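Dishwashing and Hot Water Use in Two Shared Kitchens

Student project report
Submitted 8 Sep 2019

Introduction

Our residence halls have shared kitchens without dishwashers, so everything is washed by hand at one sink. The housing office pays for hot water for the whole building and does not know how much of it goes to any single room. We wanted to find out how much hot water a shared kitchen uses in a week for washing dishes, and whether the amount changes when people are given a wash tub and asked to use it.

We picked this topic because the summer residents were already complaining about the hot water running out in the evening. It was also something we could measure with equipment the department owns.

Background

There are two common ways to wash dishes by hand. In the first, the tap is left running and each item is scrubbed and rinsed under it. In the second, a tub or basin is filled once with hot water and soap, the dishes are washed in it, and they are rinsed at the end. Most of the articles we read say the running tap uses more water, but they do not agree on how much more. Part of the problem is that people rinse very differently. A person who fills a tub and then rinses every cup under a full tap may save very little.

We also read that people are poor judges of their own water use. For that reason we did not want to depend only on a survey.

Where we worked

We used 2 kitchens, one in Lakden Hall and one in Talmont Hall. The kitchens have the same layout and the same model of tap. Both are used mostly in the evening. Lakden has more people on its floor during the summer session, and the residents there cook more often. Talmont was meant to be our comparison kitchen, where nothing would be changed.

Equipment

We borrowed a Skastar clamp-on flow meter for each kitchen. It fits around the hot water pipe under the sink and stores a reading every minute. The meter does not need the pipe to be cut, which was a condition of getting permission from housing. We checked both meters by running water into a marked bucket before we started. The Talmont meter read a little low and we corrected for that.

The wash tub was an ordinary plastic one from the hardware store. We bought the widest one that would fit in the sink with the tap still able to swing over it.

Method

The work was done over two weeks. In the first week we recorded hot water use in both kitchens and changed nothing. At the start of the second week we put the tub in the Lakden kitchen, with a sign asking people to fill it instead of leaving the tap running. The sign also gave our email address. Nothing was added at Talmont.

At the end we put a paper survey under every door on both floors. It asked how often people washed dishes, whether they normally left the tap running, and (Lakden only) whether they had used the tub. We got 45 surveys back.

Results

In the first week the Lakden kitchen used 572 liters of hot water. In the second week, with the tub in place, it used 391 liters. That is a drop of a little under a third.

The readings by time of day show that most of the drop came in the evening, after dinner. Morning use hardly changed. Morning washing is mostly a cup and a cereal bowl, and we think people do not bother to fill a tub for that.

At Talmont the meter lost power during the first week and we only noticed when we went to copy the readings. The second week is complete, but without a full first week we cannot say if use at Talmont stayed the same. We have left the Talmont readings out of the main result.

In the survey, most people said they left the tap running when they washed only a few things. The people who cooked full meals were more likely to say they used a tub or a large pot of soapy water already. Several Lakden residents wrote that they liked the tub but did not like finding it full of old water. One wrote that the tub made it hard to fill a kettle.

Discussion

The drop at Lakden is large enough that we think the tub had some effect. We cannot say it was the only cause. Some residents may have been away in the second week, and the sign by itself may have made people more careful while we were measuring. The loss of the Talmont data makes this harder to sort out, because that kitchen was supposed to show us what a normal change from week to week looks like.

The order of washing probably matters too. If glasses and cups are done first and greasy pans last, one tub of water lasts longer. We did not put this on the sign and we would add it next time. Small things like spoons and knives were often washed one at a time between meals, and these short washes add up over a day. A small bowl kept next to the sink for soaking flatware might help, although sharp knives should be kept out of it.

If we did the project again we would run it for a month, check the meters every day, and swap the kitchens halfway so that each one had a turn with the tub. We would also try to record how many people used each kitchen. 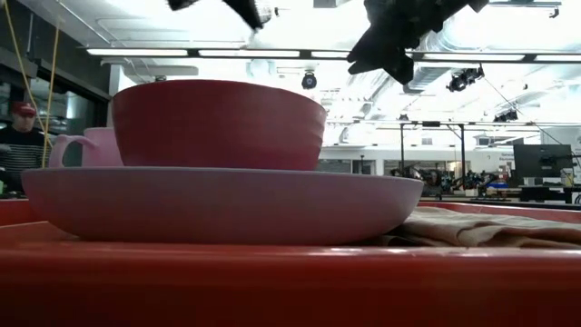
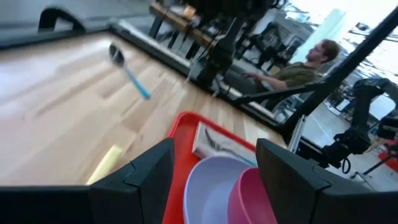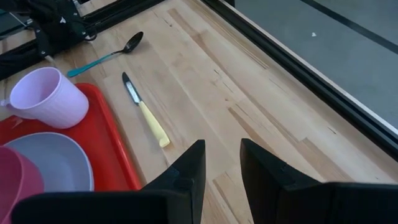
Department of Environmental Studies, Kwok Building

Conclusion

Hot water use in the Lakden kitchen was lower in the week with the wash tub. The result comes from one kitchen and a short period, so it should be treated as a first look. The tub is cheap and most of the comments on it were friendly. We have suggested to housing that they leave it at Lakden and put one in at Talmont, with a note asking people to empty it after use.

The meter readings and a blank copy of the survey are kept with the printed report in the department office.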